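Week 3 handout — Glass, mirrors and the household
History of Everyday Things, evening section

Notes are rough, typed up from my outline. Read with chapter 6 of the course reader. Chapter 7 can wait.

1. Recap from last week
Window glass: small panes, lots of lead, uneven. Crown method vs cylinder method. Know the differnce, it comes back on the short paper. Crown = spun disk, thick bump in the middle. Cylinder = blown, slit, flattened.

2. Before glass mirrors
Polished metal mostly. Bronze, some silver. Obsidian much earlier. Small, held in the hand, needed constant polishing. Color always a bit off.

3. Tin and mercury
Flat glass laid over tin foil flooded with mercury, weighted down, left to drain. Slow work and bad for the workers — shaking hands, lost teeth. Venice keeps the trade close, France gets hold of it in the 1600s. Large plates get easier once casting on a table comes in. Still very expensive.

4. Silvering
1800s. Thin layer of real silver put down from solution. Less metal, no mercury, much cheaper over time. Mirrors move out of the grand room and into the bedroom. Seperate furniture gets built for them: shaving stands, dressing tables, wardrobe doors.

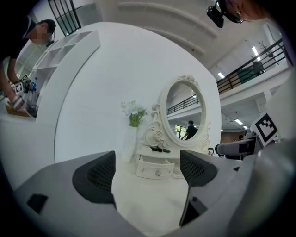
Fig. 1. White vanity with oval mirror, carved frame.

Terms for this section: toilette (first the cloth, then the table, then the whole routine), cheval glass (full length, tilts on a stand), pier glass (tall, hung between windows), crest (ornament at the top of a frame). Spelling counts on the quiz.

5. What inventories tell us
Cirnthorpe household lists, photocopy packet, 14 pages. Look at which room the looking glass is listed in, and what it's valued next to. Beds usually beat everything. Watch for "old glass" — could mean a mirror, could mean bottles. The clerk didn't care, we have to.

6. For next time
Khondokar reading, pages 1 to 14, skip the appendix
One paragraph: pick an item from the packet and say who in the house would of used it
Bring the packet back, I'm out of copies

Short paper topics go up after class. Late ones lose 6 points.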